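Zircombe Hall — spring make-and-mend, the gallery

Posted April 1, 2025 by Ashraful

Right, quick page before I lose the notes. Most of you have asked where the write-up from the strips and arcs afternoons has got to. It's this. Captions are short, I've got 28 other things to do and the Skudville lot want their tables back.

For anyone new: the kit is the flat one, straight strips and curved arcs, holes near the ends, you join them up into whatever the word of the day is. Word goes on a card at the back of the table. Sort by colour or don't, up to you. We bought the set in February from Rathnayake, who do the refills as well, and it came as 300 peices in one bag. One bag! Took an evening to go through.

The words so far: HILL, BOAT, RAIN, GATE. HILL was easy, two arcs and you're done. BOAT got argued about (masts, mainly). GATE we ran out of long strips for, both tables.
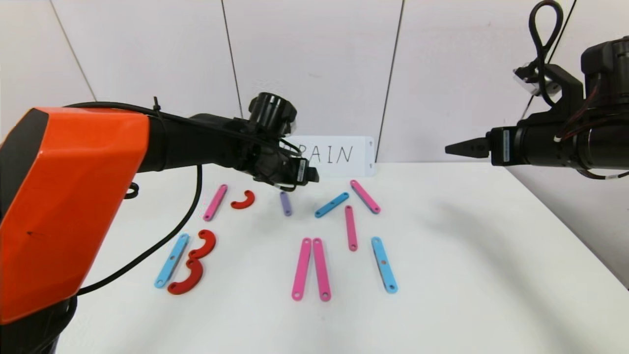 GATE again, then. If you want to have another go at it the trick is to do the frame first and leave the diagonal till last, otherwise it all folds flat on you like a deckchair. Fasteners finger-tight only. Several have been done up so hard we've had to use pliers.

RAIN — pink and light blue straights, red arcs, one short purple. White card, black pen, stood up against the wall so you can see it from your seat. Not everyone agrees what rain looks like. Slanting lines, says one half. Puddles, says the other, hence the arcs.

Favourite word so far, for me. No right answer to it and you can get away with very few bits. Somebody did a cloud with the arcs and then hung the straights off it, really nice, fell over when the door went.

Colours, as I keep getting asked: no, they don't mean anything. Pink isn't longer or stronger. Use what's nearest.

Next words, voted for: BRIDGE, SNAIL, KITE. SNAIL is going to eat all the arcs so I've asked for more, nearly 20 on order.

Count at the last tidy was 213 in the tub, so have a look in bags, coat pockets, down the side of the radiator. Red arcs especially. They go in the Staloment tub with the blue lid, NOT the biscuit tin, the biscuit tin has biscuits in.

Cards with the words on are in the drawer under the kettle. Please dont write on the backs, we use both sides.

Tables wiped and folded by five please. Got your own word to add? Slip of paper in the jar by the door — one word, capitals, nothing longer than six letters or it wont fit on the card.

Ashraful Wickramasinghe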